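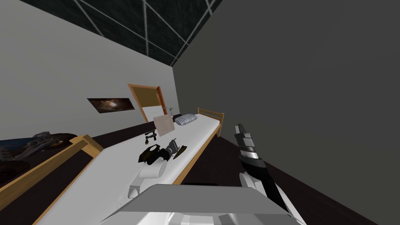
*Bedroom with picture on the light wall, computer rendering*

# Purero Quiet Hours Kit

If your congregation, prayer group or study circle meets in a room that belongs to somebody else, you already know how much of the evening goes into carrying things. The Purero Quiet Hours Kit was put together for groups that rent a school cafeteria, a library meeting room or a corner of the town hall, and that have to leave it just as they found it when the hour is up.

We started out in Elolthorpe, packing kits for a small fellowship that met in a public school gym, and a good many of our customers are still in that situation (or waiting to hear back about a permit, which we know can be a long wait!). So everything folds, nothing needs a nail or a screw, and one person can have it all out of the closet and set up before the coffee is ready.

## What comes in the kit

- 1 folding lectern with a cloth cover
- 2 fabric screens on weighted feet
- 5 stackable storage bins with lids
- 1 Jodby portable speaker with a handheld microphone
- 1 document folder for your permit, insurance certificate and room agreement

The folder may sound like a small thing to put on a list, but we'd ask you not to leave it at home. Building staff change, and it's a comfort to have the signed agreement right there when someone new is at the door. The rules on renting public rooms differ a lot from one town to the next, so please talk with your district or city office, or with a lawyer, if you've been turned down. We can't give legal advice, much as we'd sometimes like to.

The speaker is meant for rooms seating up to around 300 people. For anything larger, have a look at the Iturra line, which uses the same microphone.

## Price and ordering

The kit is $185, bins included. Screens come in oatmeal or slate; tell us which when you order, or we'll send oatmeal. Replacement covers and feet are sold separately, and the older covers from before last November still fit the current lectern.

Groups sharing a room with another congregation are welcome to order under both names and split the invoice. Just put a note in the comments box at checkout.

Page updated Wednesday, May 1, 2019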